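Robotics / Home and Workshop Builds
4 min read

3. Building the Sock-Hanging Cell in a Shared Workshop

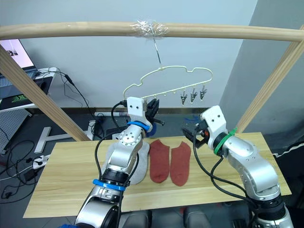 We chose laundry as the test task before we had anywhere to put it. The workshop at Bruruvik is shared by several groups, and whatever we built had to fit beside a desk and leave the power outlets reachable. The cell went together in April and has been altered many times since. Kamlesh Pandey did most of the woodwork and Trilok Joshi wrote the control software, which we call Irkis.

3.1 Frame and hanger

The frame consists of a horizontal wooden rod held up by diagonal posts that lean in over the table. We first tried a metal clothes rail, but it rang whenever an arm touched it and the vibration carried into the wrist readings. Wood was quieter and easier to cut to length. The hanger is a cream plastic one with small metal clips on its lower bar, and it hangs by a wire hook taped to the rod. Tape is a crude way to fix anything, but it lets us move the hook a few centimetres along the rod between trials without drilling a new hole.

Figure 3. The cell, with two arms at the table, socks laid out on the wooden top and the clip hanger suspended from the rod.

The hanger swings. In early trials we waited for it to settle after each contact, which added 11 seconds to an average attempt. Later versions of Irkis hold the lower bar with one gripper while the other brings the sock up to a clip. This cut the wait but made the timing between the arms much more sensitive to small errors in the table height.

3.2 Arms and cabling

Both arms carry the same model of gripper, with black fingers. Coloured bands on the arms help us tell left from right when going through recordings. The gripper cables run down the outside of each arm with some slack. Our first routing had too little of it, and the left wrist pulled its connector out twice in one afternoon. We lengthened the loop and have not lost a connector since.

3.3 Trials

A trial starts with the socks laid on the tabletop, toes toward the front edge, and ends when a sock is held by a clip or the operator stops the run. We recorded 3,112 trials in total. Of these, 955 were run by hand through the teleoperation software and the rest were run by Irkis. Colour made little difference in the hand-run trials. It mattered more to Irkis, which had trouble finding the cuff on light grey socks against the pale wood. We did not paint the table, as other users of the workshop also work on it.

Almost 48 hours of recording were thrown out after we found that one post had slipped and the rod was no longer level. We now check it with a spirit level at the start of each session. Parts and cutting lengths are listed in Appendix B, and the grasp planner is covered in Section 4.

Posted 2020-09-11

Related items
Drotau: a low-cost wrist mount for small arms
Cable routing on two-arm benches
Hashmi gripper fingers, second revision
Sharing a workshop with a robot project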